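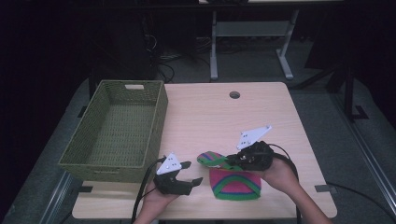 Heels keep wearing out on my hand-knit socks. Which yarn and heel should I use?

Posted in: Knitting > Socks and Slippers
Viewed 2,637 times

I learned to knit socks last winter and I am completely hooked! I've made seven pairs so far, mostly stripes, because I love watching the next color come up and it keeps me going through the long boring part of the leg. My problem is the heels. Two pairs went thin right under the heel bone after one season, and a third has an actual hole you could put a thumb through.

What I've been doing:

Yarn is a soft merino, fingering weight, no nylon in it. It was on sale and the colors were gorgeous, so I bought a lot.
Needles are US size 2, and I get a bit over 7 stitches to the inch.
Heel is a short row heel, because that's the one in the free pattern I started with.
Socks get worn around the house on wood floors, usually with no slippers.

I still have a big bag of the merino and would hate to leave it sitting there. Is there a way to use it and get heels that last? And is it worth mending the ones that are already thin, or do I just start over? The pair with the hole is my favorite, naturally.

One more thing: my cast-on edge is kind of tight. I can get it over my heel but it takes some pulling. If there's an easy fix for that too I'd love to hear it.

3 answers, sorted by votes

Answer 1 (accepted)

Oh, you are going to be so happy once you sort out the heels, because everything else sounds like it's going great. Seven pairs in your first year is terrific!

It's the yarn, mostly. Pure merino is lovely next to the skin and it's a weak choice for the bottom of a sock. The fibers are fine and short, and they rub away on a hard floor. Most yarn sold for socks has some nylon spun in, often a quarter or so, and that makes a huge difference.

You can still use your bag, though. Buy a little spool of reinforcing thread in a color that's close enough, and hold it together with the merino when you get to the heel. Drop it when the heel is done and pick it up again for the toe. I use a gray one for nearly everything and it disappears into stripes. You'll hardly notice the extra thickness.

Second thing, go down a needle size. I knit socks on US 1 and get 8 stitches to the inch, sometimes a hair more. Dense fabric moves less inside itself, so it wears slower. You'll need a few more stitches around to keep the same fit. If you were casting on 60, try 64 or 68 and see how the leg feels after a couple of inches. Please try it on as you go! I've ripped out more socks from skipping that than from any real mistake.

Third, have a look at a heel flap. You knit back and forth on half the stitches, and on the right side you slip one, knit one, all the way across. On the way back you slip the first and purl the rest. The slipped stitches leave a strand of yarn behind them, so you get a double layer, nice and squishy. Most people stop the slipping when they turn the heel, but if yours wear out underneath, keep the slipping going through the turn as well. It's called an eye of partridge heel if you shift the slipped stitches over by one every other right side row, and it's pretty enough that I do it even on plain bed socks.

A flap will interrupt your stripes a little. The instep gets narrower stripes for a few rows while you're decreasing the gusset. I like how that looks, but if it bugs you, work the whole heel in a solid color from a different ball and go right back to the striping yarn after.

For the cast-on, try a German twisted cast-on. It's like the long-tail you already know (I'm guessing) with one extra wiggle of the needle, and it stretches like crazy. Took me one evening and some muttering to learn.

Answer 2

Slippers. Wood floors eat socks.

Also wash them inside out in cold water and lay them flat. I put a pair through the dryer once and they came out fit for a doll.

Answer 3

Agree with the first answer on nearly everything, just want to add the mending part since it got skipped.

Yes, mend them! Mend the thin ones right now, before they go through. That's the easy kind. Turn the sock right side out, put something round inside (I use a light bulb, an old one, a darning egg is nicer), thread a blunt needle with leftover yarn and trace over each V with duplicate stitch. Start a couple of stitches out from the thin area, where the fabric is still strong. It takes me about as long as one TV show per heel and I find it really relaxing.

The one with the hole needs a proper darn or a knitted patch. For the patch, pick up a row of stitches below the hole in the good fabric, maybe 4 wider than the hole on each side, and knit upward. At the end of every row, knit your last stitch together with a leg of a stitch from the sock. When you're past the hole, graft the top or just bind off and sew it down flat. Use yarn with nylon for this, and go ahead and pick a wild color. My oldest pair has orange patches on a blue sock and they're the ones people ask me about.

If you'd like to never do this again, look up an afterthought heel. You knit a plain tube with a line of waste yarn where the heel will go, then come back and knit the heel in later. When it wears out, you snip it off and knit a new one. It fits a bit shallow on a high instep, so do 5 extra rounds before you start decreasing. And it doesn't disturb the stripes at all, so it may be just right for you.

Comment from the asker

Thank you all so much!! Ordered the thread and a set of size 1 needles. I tried the twisted cast-on last night and it slides right over my heel. Going to do an afterthought heel on the next pair and patch my favorites in bright yellow. Is there any trick for keeping the corners of the afterthought heel from getting gaps? I can start a new question if that's better.

Reply to comment

Pick up two extra stitches at each corner and knit them together with their neighbors on the next round. If there's still a gap, close it with the yarn tail when you weave in.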